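Frequently Asked Questions for Households Taking Part
Kunwood Programme, Skilholm Institute
Last revised December 2019

What is the Kunwood programme?
Kunwood is a study of how machines may be taught to handle clothing and household linen. Participants carry out ordinary tasks at home with a hand-held gripper, and the recordings are used as examples from which a learning system is trained. The present collection holds 1,839 recordings, of which 1,675 have been accepted for training.

Do I need any technical knowledge?
No. Each participant receives a short introduction at home and is asked to complete 14 practice recordings before the main work begins. Practice recordings are not added to the collection.

Which garments are suitable?
Any clean garment that you would normally fold may be used. Knitwear is especially welcome, as thick and textured fabric remains under-represented. Please do not use items that are fragile or of particular value. The Institute will consider claims for damage, but cannot replace articles of sentimental worth.

How should a garment be picked up?
Spread it out on a bed or table and take hold of it by an edge, such as the hem or a cuff. Close the fingers slowly until the fabric is held, then lift.

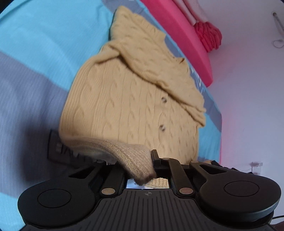 Buttons and zips should be avoided as gripping points, although they may remain in view. With ribbed knitwear a small pinch is sufficient, and a deeper grip tends to pull at loose fibres. If the fabric slips, simply take hold of it again and continue. A corrected attempt is a useful example and should not be deleted.

Must the room be tidied first?
No. Cushions, patterned bedding and everyday objects may stay where they are. The system must learn to work in homes as they are found. We ask only that letters, bank papers and family photographs be put away, and that other people stay out of view.

How many recordings are expected of me?
Each household is asked for 80 recordings, which may be spread over as many days as you wish. Please change the garment or its starting position between recordings - repeated folding of the same jumper from the same place adds little.

What happens to the recordings?
They are transferred to Flosament, the Institute's storage service, and checked by a member of staff. Rejected recordings are erased. Accepted recordings are kept under a reference number, without your name or address.

May I withdraw?
Yes, at any time and without giving a reason. Recordings already accepted will be removed on written request - please quote your household reference.

Whom should I contact?
Questions about equipment or collection should be addressed to Adom Acheampong, Household Liaison Officer, at the Skilholm Institute.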